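Lists > Shared Kitchens > Archive > Electric cookers and the meter

We use cookies to remember your list settings. Accept / Manage

Last updated: December

Subject: Re: Electric cookers and the meter
From: Dalia Rimkutė
To: Shared Kitchens list

Ekaette Bako wrote:
> We are replacing the gas cooker at Skonard before the spring lets
> start. The electrician says the old cooker circuit can stay if we
> choose a four-ring electric model. My worry is the bill. We have
> a flat hire rate and the lunch groups leave rings on low for hours.
> Has anyone kept readings from before and after a change like this?
> Also, do people's old pans still work, or did you buy new ones?

Ekaette,

We changed over at Binus last year and I wrote down the meter each month. The kitchen is on its own sub-meter, so the figures don't include the hall lights or the heaters.

In the last full month before the change we used 305 units. In the same month a year later it was 394. That includes everything plugged in, so the fridge and the urn are in both figures. The gas standing charge has gone, which covers part of the difference but not all of it. We put the hire rate up by a small amount and had one complaint.

On low rings: we asked groups to switch off and use the lid for the last part of cooking. Some do. A notice by the cooker helped more than the email did.
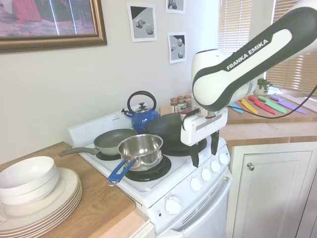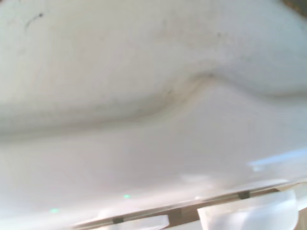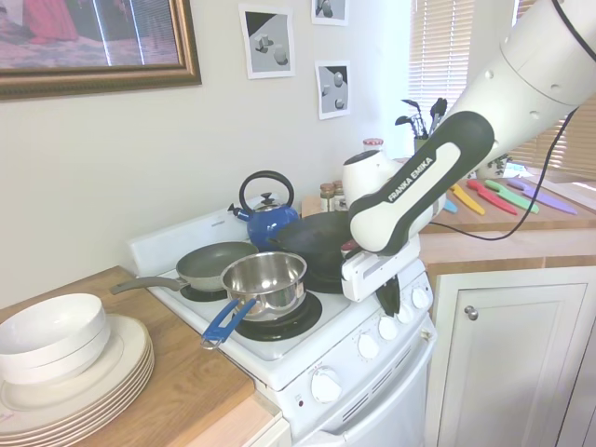
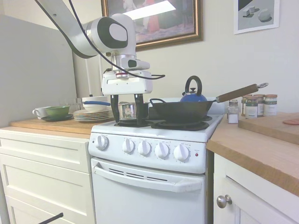
A white electric cooker, in the first, third and fourth.

PANS

Most of ours stayed. On plain electric rings you can use nearly anything with a flat base. We threw out 9 that had bowed in the middle and rocked when empty. To test yours, put a ruler across the bottom and look for light under it.

Replacements came from Ondetico and cost us 78 pounds for the lot, with lids. They were slow to deliver and sent one wrong lid, but changed it when I rang.

CIRCUIT

Ask your electrician to put the cable size and breaker rating in writing. Our insurer wanted both and I had to chase for them afterwards.

I can send the spreadsheet if you want the other months. March is missing, as I was away and the reading wasn't taken.

Dalia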